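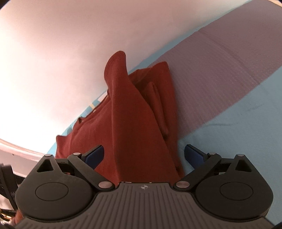
Does training on hand-held gripper demonstrations teach a robot arm to pick up clothes?

It teaches the arm to reach for clothes quite well, and to pick them up and do something useful with them much less often than the papers suggest.

---

**Notes for Handlow group talk, Oct 24, 2018**

(Slide 1 stays up while people sit down. Don't start with the thank-yous, put them at the end.)

Say who I am. Say that I worked on the Rella recordings, so I'm complaining about my own stuff as well as other people's. Bình Đặng ran the arm for all the trials and is in the room, so hard questions about the controller go to Bình.

**Slide 1: the garment**

Point at the red knit. It's in a heap on the bed, jaws open, left pad up against the fabric and the right one out over the blue sheet. Ask the room where they'd close the jaws. Wait for answers. Somebody will say the sleeve, as it's sticking up. Somebody else will say near the neckline, by the yellow label.

Both are fine if all you want is the thing off the bed. If you want to fold it afterwards, the choice matters a lot, and our recordings don't say which one the person had in mind. A person holding the gripper knows what comes next. The footage only has the hand going there.

**Slide 2: what the method claims**

Keep this short, most of them know it.

- Person holds the gripper, does the job by hand, camera on the gripper records it.
- Train a policy on the recordings.
- Put the same sort of gripper on an arm, run the policy.

The claim is that since the camera sees the same view in both cases, the arm can copy the person. I'd like people to notice how much work "the same view" is doing there. The view of the pads is the same. The speed is different, the wrist is different, and an arm on a table can't lean over a bed the way you or I do.

**Slide 3: our numbers**

We had 400 demonstrations for clothes. The Cukard policy was trained on all of them with no filtering. I argued for filtering and lost, and I still think I was right, but we haven't run it so I can't show you.

Test was 20 attempts on garments that weren't in the training set, dropped in a heap on a made bed in the Chrysikopoulos flat.

| Stage | Attempts that got there |
|---|---|
| Cloth lifted clear of the bed | 7 |
| Lifted and laid out flat enough to fold | 2 |

Leave the table up. Don't talk over it.

Then: the bottom row is the task. The top row is what usually goes in the abstract, and ours did too in the first draft. We changed it.

**Slide 4: what went wrong**

Play the clips without sound. Things to say while they run:

The reach looks lovely. That's what fools people. If you stop the clip just before the jaws close you'd think we'd solved it. I've sat through demos that did stop there.

Two layers when we wanted one. Fine knits were the worst for this. The person feels the second layer through the handle and backs off a bit. There's no force reading in our recordings, so all the policy gets is a small backwards wobble with no visible cause, and it learned to wobble. It wobbles on towels. It wobbles on a cardboard box.

Taking sheet along with garment. We didn't score this separately and should have. A lift that brings the sheet up with it went down as a lift. So the 7 is generous. (If asked how generous: I don't know, the side camera was badly placed, my fault.)

**Slide 5: "more data will fix it"**

Expect this from the back row. Possible. I'd want to see it before I believed it. Our own curve went up and then went level, and the level part is the part we left off the poster.

More of the same recordings gives us more of the same missing thing. If the reason for a grasp isn't in the picture, I don't see how another pile of pictures puts it there. I could be persuaded by longer recordings that run right through to the folded garment, so that the grasp and what it was for sit in the same file. Bình disagrees and thinks a cheap touch sensor in the pads would do more. Let Bình make that case, a minute at most.

**Slide 6: what I do believe**

Be fair here, I was told the practice run sounded sour.

- Recording in real bedrooms is far quicker than driving the arm by hand. No argument.
- Odd lighting bothered the policy less than I'd bet it would. I lost a lunch over that.
- The gripper itself held up. The fingers line up the same on the arm as in the hand, and swapping it over is easy.

None of that is evidence about folding.

**Slide 7: asks**

Please report the last stage of the task as well as the first. Please say what happened to the sheet. If you throw attempts out, say why they went.

We re-run in December with the side camera moved and the scoring sheet rewritten. If anyone wants to score our clips blind, see me at the break, I've got the forms on me.

Thank the flat's owners. Thank Bình. Laptop adapter is borrowed, give it back to the front desk.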